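OK so I've started learning to read Japanese at the age of 52 and I'm going to bore you all with it, sorry in advance. Thread!

Background for new people: I did French at school, badly, and a bit of Lithuanian for a wedding. That's it. I'd always thought of myself as a person who can't do languages. Then in February I picked up a second-hand beginner's book from Hegarty's on the way home and read it on the bus and missed my stop.

The two sets of sound characters took me four weeks, mostly at breakfast. I wrote them on the backs of envelopes. ツ and シ still get me, and ソ and ン can both get in the sea.

Then kanji. I know everyone says kanji is the frightening bit but I LOVE it. You learn the one for tree, 木, then two of them together is a wood, 林, and three is a forest, 森. I was grinning like a fool. I told the postman.

My deck has 488 cards in it now. I do them before work with tea, and if I miss a morning I do them in the car park (parked!) before going in. Some stick the first time. The one for "nose" has taken me goodness knows how many goes.

What I hadn't expected is how much I'd enjoy the up-and-down writing. Columns! You start at top right and work your way left, and the book opens at what I'd call the back. It felt upside down for a couple of evenings and then my eyes just sort of gave in.

And it makes spines so much nicer. English titles lie on their side and you tilt your head along the shelf like a confused owl. Characters can just stand on top of each other, the right way up, all the way down. I'm a bit obsessed.

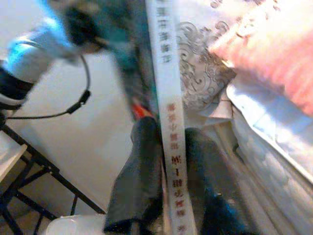 Kęstutis Rebane replied that I should stop fussing with cards and get on to real books, children's ones with the little reading aids printed beside the kanji, and that he learnt more from one story about a badger than from a year of lists.

He's right, and I've ordered two! One is folk tales and the other seems to be about a bakery. I'm keeping the cards as well though, I like my cards.

A few of you asked about handwriting. Yes, I do it, no, you don't have to. I use squared paper and a soft pencil and my 飛 looks like a deckchair in a gale. But I remember the ones I've written far better than the ones I've only looked at, so I do a page most nights with the radio on.

Best moment so far: a jar of pickles in the shop on the corner. I read the label. Not all of it, but I got "salt" and "plum" and I stood there holding it up to the light until a lady asked if I needed help.

Worst moment: proudly reading a sign out loud to my sister. It said "exit". I said "mountain, mountain". (出 does look like two mountains, I stand by it.)

Next up is counting words. There's a different one for flat things and long thin things and small animals and I can't wait, I really can't. If anyone has a good song for them, send it over. Off to put the kettle on and do my cards x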